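Wed 29 July

Up at six to get the bread in before the heat. The kitchen was already warm by the time the oven came on, so I opened both windows and the back door and let the cat decide where she wanted to be. I made two loaves of the rye and one plain white. The rye rose less than last week. I think the starter is tired. I fed it twice yesterday and it still smelled more like vinegar than yeast.

Drove to Eltmont for flour. The mill store has put the price of the big sack up to $31, and they no longer carry the dark rye from Sendwood, only the medium. I bought one of each of what they had, plus a bag of cracked wheat. The road past Raltberg is down to one lane for paving and I sat there long enough to hear a whole radio program on tomatoes.

Lunch was the end of Sunday's loaf with cheese and a cucumber. The crust on that one has held up better than I expected. I had it at 3 hours for the first rise and I believe that is about the limit in this weather. In May I could leave it half the day and go do something else.

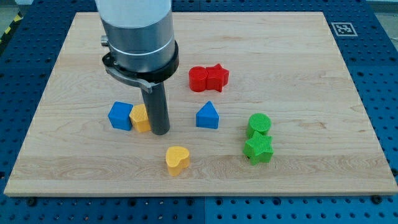 In the afternoon I went through the old recipe notebook and copied the pages that are coming loose. A lot of it is in ounces and cups, and I am changing it to grams as I go. The honey loaf calls for "a good handful" of oats. I weighed my own handful and wrote down what I got, then crossed it out and put 200 grams of soaked oats, as that is what I always end up using anyway.

Tried the new cheese from Rind with the first rye once it had cooled. Too salty on its own, fine with bread. The crumb was tight at the bottom, so the dough did need longer, or a warmer start. The white loaf was good. I sliced half for the freezer.

Watered the beans at seven. Still no rain. I took some starter from the jar and began a second one with the medium rye, to see which is livelier by the weekend. Both jars are on the shelf over the sink with tape on them. Bed early, windows open.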